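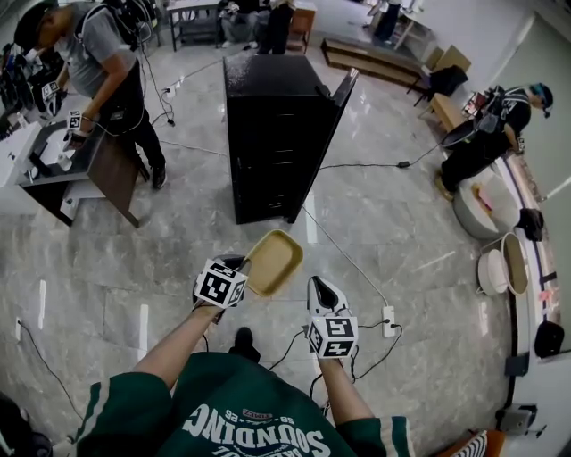
Flestdale floor, May. Entry covers the morning and afternoon blocks.

Start 8:40. Task list unchanged from last entry: tray pick and tilt, small object from stool to basket, tabletop tidy. Target for the Fuditdale set is 300 accepted episodes per task. Tray task is at 382 recorded, before review. Review backlog is on the reviewer side, not the floor.

Cabling. Power leads still cross the walking route between the outlets and the stations. Two stops before 10:00 to free a lead from under a foot. Neither lost data, but both episodes were discarded because the operator looked down and shifted stance partway through. Proposed: fix the station positions and tape the leads along the tile joints. Moving the furniture between blocks is what defeats this, and the variation in furniture position was requested by Drorkotstead. Ask whether they need the heavy pieces moved or only the small ones.

Tray task. Rim grip is the weak point. With one jaw on the rim the tray rotates as soon as it clears the floor. Experienced operators correct with the second hand before the tilt is large. New operators correct late, and overshoot. Both count as valid, but the reviewer wants them tagged separately. Tag names: early, late. Do not use good and bad. Operators see the tags, and last time it was taken as a performance score.

Job content. Writing this down while it is fresh, as the rota discussion keeps coming back to it.

Before the Fuditdale work, the handling crew here unpacked, placed and cleared. Output was counted in pallets. Since the change, half the crew's hours go to recording, and output is counted in episodes. The motions are similar. The pace is not. An episode is short, but it has to be clean from the first frame, and then the objects go back and it is done again with a small difference. Several operators report that this is more tiring than pallets, and that the tiredness is in the attention and in the grip hand. The shoulder complaints are separate and come from the backpack straps.

Current limits: 40 minutes recording, 15 minutes off, pack removed during the break. Packs were being left on through breaks to avoid redoing the calibration. Calibration now takes one pass after the pack goes back on, so there is no reason to keep it on.
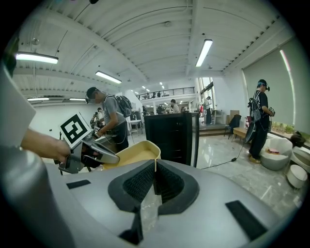
Marker visibility. Review flagged dropped tracking when two operators work close together facing the same way and one forearm covers the other's marker. Floor spacing of two arm lengths fixes most of it. The remainder is operators pulling the gripper in to the chest between actions. It is a natural rest position and I would prefer to leave it alone. Suggest trimming those segments in processing and leaving the instruction sheet as it is. The sheet is already two pages, and the second page is not being read.

Lighting. Tile reflections were strong from the ceiling tubes and from the window side. Reviewer asked for blinds down. Blinds down makes the floor dull to work on for a full block and the operators object. Compromise in the afternoon: one blind down, the rest open. No difference found in the tracking log. Leave it there until review comes back with numbers.

Finger pads. The mesh on the inner faces picks up lint from the soft items. Wiped at the break. Add to the break checklist. Spare pads are on order through Rezaei, no delivery date.

Rota. Question raised again at 15:10: when the arms at Drorkotstead can clear a tray, who clears trays. I have no answer to enter. What is known: the placing work on the upper level is not in scope, the recording work is funded to the end of the current set, and reviewer posts have been opened to operators first. Two have applied. Reviewing pays one grade up and is desk work, which suits the shoulder cases. It does not suit everyone, and the form treats it as the only next step. Passed that on in writing.

Also passed on: operators want to see the arm run on their own episodes. It has been asked for since the first block. A recording would do.

Open:
Lead taping, pending answer on furniture.
Early/late tags into the review tool.
Spacing marks on floor.
Pads, chase Rezaei.
Tray task, stop recording once 300 are accepted, move those operators to tabletop.

Stop 16:30. Grippers on charge, packs hung up, leads left in place.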